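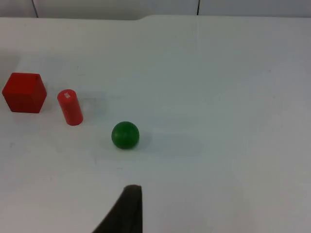
How to Budget for Your First Tabletop Robot Arm

318 shares | 2 comments

The arm is the fun part of the shopping list, and it's the part everybody prices first. I did the same thing! I had three browser tabs open on arms before I had measured the table, and my first budget was one line long. If you're planning a small pick-and-place station for a school lab, a workshop or a spare room, start from the job and work outward. It's a much more enjoyable way to spend money, too.

Step 1: Write down the job in one sentence

Mine was "pick up small solid objects from a table and put them in a basket." That sentence did a lot of work. It told me how much reach I needed, that the loads would be light, and that I could skip the fancy suction tooling I had been drooling over. If your sentence has two "ands" in it, split it into two jobs and budget for the first one.

Step 2: Choose the objects before the gripper

Put your test objects on the table and measure each one at its widest point. Compare that with the maximum opening in the gripper's spec sheet, and leave yourself some room on both sides. A cube, a cylinder and a ball make a terrific starter set. The cube gives you flat faces to grab, the cylinder can tip over, and the ball will happily roll off if the fingers come in crooked. Plain toy blocks are fine for this — spend the money somewhere else.

Step 3: Measure reach with the container in place

Tape a paper outline of your container to the table, then mark the farthest spot where an object might sit. The arm has to cover both, and it has to clear the container's rim on the way in. Advertised reach is often measured with the arm stretched straight out, and you can't do much useful work in that position. Look for the drawing that shows the working area with the gripper pointing down. If the seller doesn't publish one, ask for it before you order.
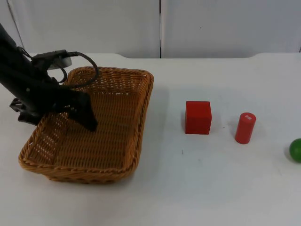 Basket on the arm's side, cube, cylinder and ball out on the open table.

Step 4: Price the whole station

My total for the Pokwood station came to $2,566, and the arm was a smaller share of that than I'd expected. These are the lines I'd put in any first budget:

Arm and controller
Gripper, plus a spare pair of fingers
Power supply, if it isn't in the box
Table and mounting hardware
A fixed camera with a stand
A small camera for the wrist
Cables, extensions and clips
Lighting
Test objects and a container
Shipping and tax

Cables deserve more respect than they get. A cable near a moving joint needs enough slack to follow the arm through its full travel, and that slack has to go somewhere. Buy longer than you think you need and get a big bag of clips.

The table matters as well. A plain, light-colored matte top makes bright objects easy for a camera to pick out, and plain wall panels behind it help in the same way. You may already own something that works. Push down hard on one corner, and if it wobbles, put a sturdier table in the budget.

Step 5: Get comparable quotes

I sent the same one-page request to Bramard, Perkilero and Reisinger, with my one-sentence job at the top and the object sizes underneath. Do this! The answers come back so much easier to compare. Ask every seller the same things:

What is the payload at full working reach, gripper included?
Which cables and software come in the box?
Can I buy single replacement parts, and how fast do they ship?
How long is the warranty, and who pays for return shipping?

One of my quotes looked wonderfully low until I noticed the controller was listed as an option on the second page. Read the second page.

Step 6: Plan for time and spares

I set aside eight weeks from order to first real pick, and I used all of them. Delivery took up a good chunk, then came mounting, camera placement and a whole Sunday of moving the basket back and forth until the arm could get to it comfortably. Put those hours in your plan even if you aren't paying anyone for them.

For spares, I'd hold back enough to replace the gripper fingers and one motor. Fingers get closest to the table and take the bumps. If you reach the end of the first year with that money untouched, congratulations, you've got a start on a second camera.

Step 7: Order in two rounds

Buy the arm, gripper, power and mounting first. Run the simplest move you can, with one object and one container, and keep a list of what annoys you. Then place the second order from that list. Mine had better lights on it and a longer USB cable, and neither one had been in the original plan.

2 comments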